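Custine, 18/08/2023

Up before the alarm. Resting pulse slightly raised, slept badly, left hip stiff on the stairs. Water flat at the top end of the lake, light cross-wind from the boathouse side below the island. Air cool enough for a long-sleeved top during the warm-up.

Session was steady state in the four, with a rate change at each buoy. Order from bow: Efthymia, Lambros, me, Rafail at stroke. Ludger followed in the launch as far as the second bridge and then turned back for the juniors. Target was a pulse of 142 for the outward leg. I held that as far as the island and then drifted up to 152 against the wind, with no change in rate. Drift of that size at this rate is more than I had in July. Put down to poor sleep and too little to drink yesterday. Will check again on the next steady outing before altering anything.

Boat sat down to bow side for most of the outward leg. Efthymia thought handle heights, Lambros thought the rigging. We stopped under the trees and measured. Height at my gate was low compared with the other bow-side rigger, so Lambros was right on that point. Moved one washer from above the gate to below it. Balance improved at low rate. At higher rate it still dropped at the catch, so handle heights are part of it too and Efthymia was also right.
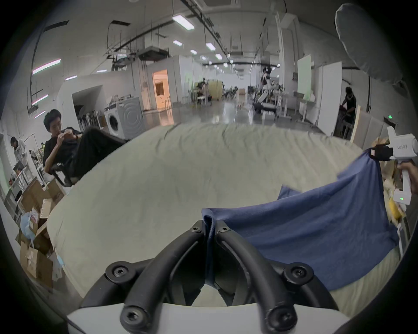
Vol. 7, p. 142

Return leg was in blocks of firm pressure with light paddling between. First block untidy. Rafail took the rate up too early and the slide was rushed behind him, me included. Second block better: longer at the finish, hands away together, puddles clear of the stern. Third block was the best of the outing and would have been better still if I had not caught the wake from a pleasure boat on the last few strokes. Ludger had asked for no talking apart from calls at the start of each block. This was mostly observed.

Notes on my own stroke, from what Ludger said at the bridge. Blade goes in after the change of direction, so the first part of the drive is lost. Outside shoulder lifts before the legs have finished. Finish is acceptable. He wants square-blade paddling in pairs at the start of every outing until the first point is fixed, and I agree with him.

Off the water, shell washed down and back on the lower rack. The Tzavaras seat is running rough again. Took the wheels off and cleaned the tracks with white spirit. One wheel has a flat spot and will need replacing. I-hsuan has a spare set from her old single and will bring it next time. Until then the seat goes in at bow, where Efthymia is lightest on it.
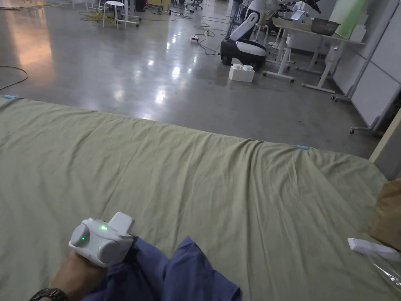

Dark blue fabric on the green sheet.

Weights in the afternoon. Cleans, bench pull, split squats, trunk circuit. Kept the cleans light on account of the hip. It loosened after the second set and gave no trouble in the squats, left side still weaker than right. Bench pull unchanged from last week. Stretched for longer than usual afterwards and used the roller on the outside of the thigh.

Rafail and I then went through the entry for the Pellance regatta. The course there is 2,000 metres with a slight bend after halfway, so the outside lanes are no favour to anyone with a weak stroke side. Lelto have entered a four in our event and beat us by seven seconds when we last met. Most of that was lost before the first marker. Rafail wants a shorter first stroke at the start and a later stride down to race pace. I would keep the start as it is and work on the stride only, as changing both at once will not tell us which one helped. To be settled with Ludger. Lambros will tow the trailer. Riggers come off the evening before, bolts in the labelled bags this time.

Supper: rice, fish, beans, a second helping of rice. Drinking bottle filled and left by the door.

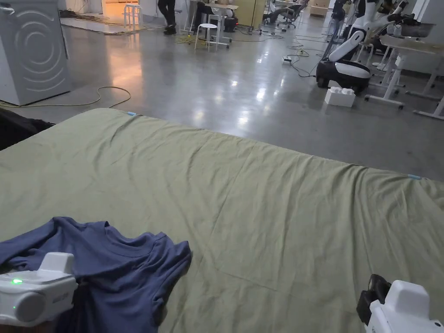

For the next outing

Square blades in pairs, bow pair first.
Check gate height again with the boat level on trestles.
Ask I-hsuan for the wheels.
Pulse on waking, before coffee.
Practise starts only if the hip allows, otherwise swap in with the second crew and steer.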